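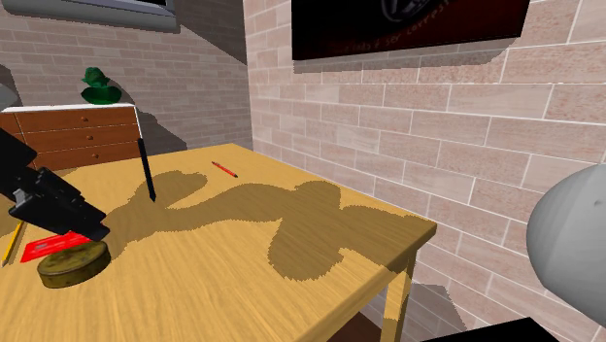
Por que as latas redondas de conserva e de confeitaria guardadas em casa perdem o revestimento primeiro na borda da tampa? O desgaste começa ali porque a borda concentra o atrito de abertura e fechamento, e o verniz sobre uma dobra metálica é mais fino do que sobre a superfície plana.

**Figura 1.** Lata redonda e baixa, de tom dourado-oliva e marrom, com manchas escuras na tampa e borda estriada, sobre mesa de madeira (imagem gerada por computador).

## 3. Desgaste da folha de flandres em embalagens reutilizadas

### 3.1 Composição do acervo

O acervo examinado reúne 2734 latas de uso doméstico, provenientes de doações feitas ao núcleo de cultura material de Drindmont. A maior parte foi fabricada para biscoitos, pastilhas, fumo e graxa de sapato, e passou depois a guardar botões, linhas, pregos, sementes ou papéis de família. Esse segundo uso costuma ser mais longo do que o primeiro e deixa marcas próprias, que os catálogos de embalagem raramente registram.

Para a análise detalhada foram separadas 700 latas redondas com tampa de encaixe. Excluíram-se as peças com tampa de rosca, as repintadas e as que receberam verniz de restauro antes da doação. As latas retangulares serão tratadas em outro trabalho, pois a abertura pelos cantos produz um padrão de desgaste diferente.

### 3.2 Procedimento

Cada peça foi observada a olho nu e depois com lupa binocular, sob luz rasante. A superfície foi dividida em quatro zonas: centro da tampa, borda da tampa, parede lateral e fundo. Em cada zona anotou-se a presença de perda de tinta, perda de estanho, oxidação pontual e oxidação contínua. O fichamento seguiu o modelo usado na coleção Lesen, com uma alteração: o campo "estado geral" foi suprimido, por ter gerado respostas pouco comparáveis entre fichadores.

A revisão das fichas coube a Latrice Alcantara. Quando a revisão divergia da primeira leitura, a peça voltava à bancada e era lida uma terceira vez, sem consulta às anotações anteriores. Os casos que permaneceram em dúvida foram mantidos no acervo, mas retirados das tabelas.

### 3.3 Resultados

A borda da tampa foi a zona com perda de tinta mais frequente, seguida do fundo. Na borda, a perda forma uma faixa estreita que acompanha a dobra e se alarga nos dois pontos opostos em que os dedos fazem pressão. Em latas de graxa, cuja abertura exige mais força, esses dois pontos chegam ao metal exposto mesmo quando o restante da tampa conserva a litografia.

No centro da tampa predominam manchas escuras de contorno irregular. Duas origens foram identificadas. A primeira é o contato com recipientes úmidos apoiados sobre a lata, que deixa anéis ou arcos incompletos. A segunda é a condensação em armários encostados a paredes externas, que produz pontos dispersos, mais tarde unidos em manchas maiores. A distinção entre as duas nem sempre é possível em peças muito escurecidas.

O fundo apresenta riscos paralelos quando a lata foi arrastada em prateleira e riscos cruzados quando foi usada sobre mesa ou balcão. As latas de costura pertencem quase todas ao segundo grupo. As paredes laterais são a zona mais bem conservada, com exceção das peças guardadas em pilhas apertadas.

### 3.4 Comparação com outras coleções

Os dados de Yorath, obtidos em clima mais seco, mostram a mesma predominância de desgaste na borda, mas pouca oxidação no centro da tampa. A diferença reforça a hipótese de que as manchas centrais dependem mais do local de guarda do que do manuseio. Já a série de Dorkent não permite comparação direta: as peças foram limpas com abrasivo antes do registro fotográfico, e parte da oxidação superficial se perdeu.

### 3.5 Limitações

As doações vieram sobretudo de casas desocupadas após mudança ou inventário, o que favorece objetos guardados por muito tempo e exclui os descartados cedo. Também não foi possível datar o início do segundo uso na maioria das peças. Nos casos em que havia papéis datados no interior, a data foi anotada como indício e não entrou nos cálculos. As medições de espessura do verniz, iniciadas em dezembro, abrangem por enquanto apenas as latas de pastilhas e serão apresentadas na seção 5.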